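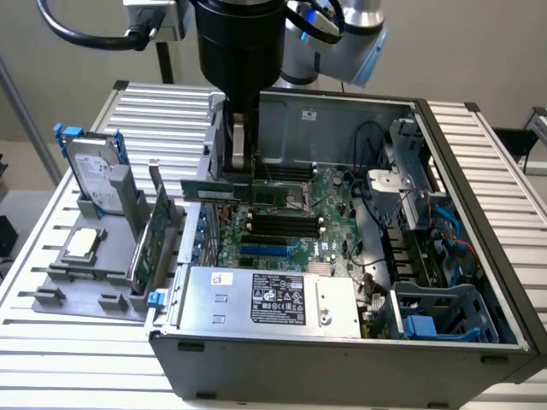
Rakwood分解セル。デスクトップPCのメモリスロット上に下ろしたグリッパ。左は取り外した部品を置くトレイ。

Rakwood デスクトップPC非破壊分解セル
研究用途向け/受注生産

製品概要

Rakwoodは、使用済みデスクトップPCを壊さずに分解する手順を研究するためのロボットセルです。壊して分解する装置をお探しの方には、もっと安く、もっと速く、もっと気分のいい製品が他社から出ています。

研究課題は地味です。メモリを抜く。ドライブを外す。拡張カードを引き上げる。人間なら電話をしながらできる作業ですが、ロボットに任せると、スロットのラッチが片側だけ開いた状態という、論文の図には載らない状態に頻繁に出会います。Rakwoodは、その状態を検出してやり直す手法「Sandinico」を標準で搭載しています。

手法について:Sandinico

従来の分解プログラムは、部品の位置を認識し、つかみ、引き、抜けたものとして次へ進みます。抜けていなかった場合も次へ進みます。この楽観主義が、後の工程で基板ごと持ち上げるという結果につながります。

Sandinicoでは、一回の抜去動作を「接触」「揺動」「引き上げ」「確認」の四段階に分け、各段階で手首の力覚センサの波形を照合します。波形が想定から外れると、引くのをやめて一段階前に戻ります。戻っても改善しないときは、部品をあきらめて人間を呼びます。呼ばれた側の評判はよくありませんが、基板の生存率は上がりました。

揺動は、モジュールの長手方向にごく小さく振る動作です。振幅はスロットの種類ごとに設定ファイルで持っています。初期値のままお使いいただいても動きますが、初期値を決めたのは開発チームが最も多く所有していた機種ですので、ほかの機種では調整をおすすめします。

評価結果

Wustvilleの実験室で、回収品のデスクトップPC353台を対象に評価しました。機種はそろえていません。そろえたかったのですが、回収品というものはそろいません。

抜去試行の総数:2547回
対象部品:メモリモジュール、拡張カード、3.5インチハードディスク
事前学習に使った人手による教示:500回
1回の抜去動作における再試行の上限:20回

失敗の内訳で最も多かったのはラッチの開き残りでした。次がケーブルの干渉です。ケーブルは、前の持ち主か組み立てた人の気分でどこへでも通っているため、現在のSandinicoでは「よけられるならよける、よけられなければ呼ぶ」という方針をとっています。ケーブルの束を自分でかき分ける機能は開発中です。開発中という表示は前の版の製品ページにもありました。

再試行の上限については、増やせば成功率が上がるというご指摘をいただきます。上がります。待ち時間も上がります。上限は設定画面で変更できますが、変更後の昼休みの長さについては保証いたしかねます。

構成

・ロボットアーム 1台
・平行グリッパ(指先交換式)
・手首力覚センサ
・アルミフレーム材の作業台
・部品トレイ「Gündoğdu」
・制御用PCおよびSandinicoソフトウェア

制御用PCは分解の対象外です。作業台には載せないでください。

部品トレイ Gündoğdu

外した部品を立てて、または寝かせて置くための成形トレイです。ハードディスク、拡張カード、CPUなどの置き場が決まっており、どの部品が出てきたかを位置で管理します。置いたはずの部品がない、という会話が研究室から減ります。なくなりはしません。

部品の形が合わない場合に備え、置き場の図面データをお渡ししています。改造は自由です。改造したトレイを使うときは、ソフトウェア側の置き場座標も書き換えてください。書き換えを忘れた場合、アームは元の場所に部品を置きにいきます。とても丁寧に。

対象となる筐体

側板を外して横倒しにできるタワー型を基本とします。小型筐体は、指先が入れば対応できます。ノートPCには対応していません。お問い合わせの件数が最も多いのがノートPCです。

ねじを使わずラッチやタブで部品を固定する筐体とは相性が良好です。ねじ止めの部品には別売の電動ドライバユニットが必要です。頭のつぶれたねじは別売品でも回せません。

データの出力

抜去動作ごとに、力覚の時系列、アーム姿勢、段階ごとの判定、再試行の回数を記録します。形式はCSVとHDF5です。失敗した試行も削除せずに保存します。成功例だけを書き出すボタンをつけてほしいという要望がありましたが、つけていません。

設置条件

電源はAC200V、床は水平であること。作業台の周囲には、安全柵またはエリアセンサを設けてください。分解前のPCは電源コードを外し、十分に放電させてから載せてください。静電気対策の手順書は本体に同梱しています。

納品に含まれるもの

据え付け、座標合わせ、2機種分の初期設定、操作講習。講習では、参加者の方に手作業でメモリを抜いていただく時間を設けています。力覚の波形を見ながら行うと、人間もわりと雑に抜いていることがわかります。

お見積り

対象機種、設置場所、ねじの有無を添えて、お問い合わせフォームからご連絡ください。機種が決まっていない場合は「未定」で構いません。対象PCの内部写真があれば、初期設定の検討に使わせていただきます。

掲載内容は2024年11月10日時点のものです。仕様は改良のため変更することがあります。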